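Catálogo > Radio y emisión > Mezcladores de autocontrol > Pikau 12

Pikau 12 – mezclador de autocontrol para radio musical

El Pikau 12 es un mezclador de sobremesa para programas de radio en los que la misma persona locuta, pincha y controla la emisión. Lo fabrica Plestudberg y sustituye al modelo Uton, descatalogado en mayo. Admite dos platos o reproductores, micrófono de locutor, micrófono de invitado y retorno telefónico.

Características generales

Canales: 12 en total, todos con fader de 100 mm y arranque por fader configurable.
Entradas de micrófono: XLR balanceadas, alimentación phantom de 48 V conmutable por canal.
Entradas de plato: RCA con previo RIAA y borne de masa. Solo cápsulas de imán móvil.
Salida de programa: 2 XLR, +4 dBu nominal.
Salida de grabación: independiente del fader maestro, pre o post limitador.
Ancho del chasis: 604 mm.

El arranque por fader envía un cierre de contacto en la apertura del canal y otro en el cierre. Con reproductores que solo reconocen un pulso hay que cambiar el puente interno J4 de cada canal; la operación se hace con el equipo desconectado de la red.

El canal de invitado incorpora mezcla N-1 para llamadas y conexiones por IP. La señal que recibe el invitado excluye su propia voz e incluye música y locutor. El nivel de órdenes se ajusta en el panel posterior – no es accesible desde la superficie.

La atenuación automática de la música actúa sobre los canales de línea y plato asignados al bus B. Umbral, profundidad y tiempo de recuperación se guardan por programa. En espacios de hip hop o electrónica, con bases continuas bajo la voz, conviene partir de una profundidad de 6 dB y una recuperación larga.

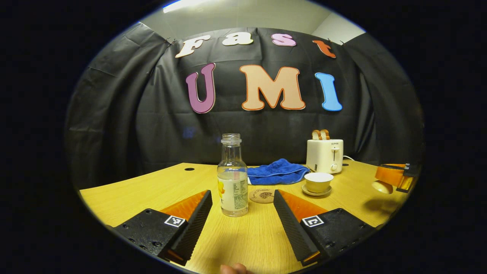
Los faders Krasniqi se sustituyen desde arriba, sin desmontar la carcasa, con dos tornillos por unidad. El recambio se sirve suelto o en juego completo. No se recomienda aplicar limpiador de contactos con base de aceite.

Se suministra con cable de red, conector de contactos y manual en español. La fuente es interna. El soporte para brazo de micrófono se pide aparte.

Consultas técnicas y configuración previa al envío: Senyo Dogbe, departamento de radio.

Ficha revisada: 22 ene 2025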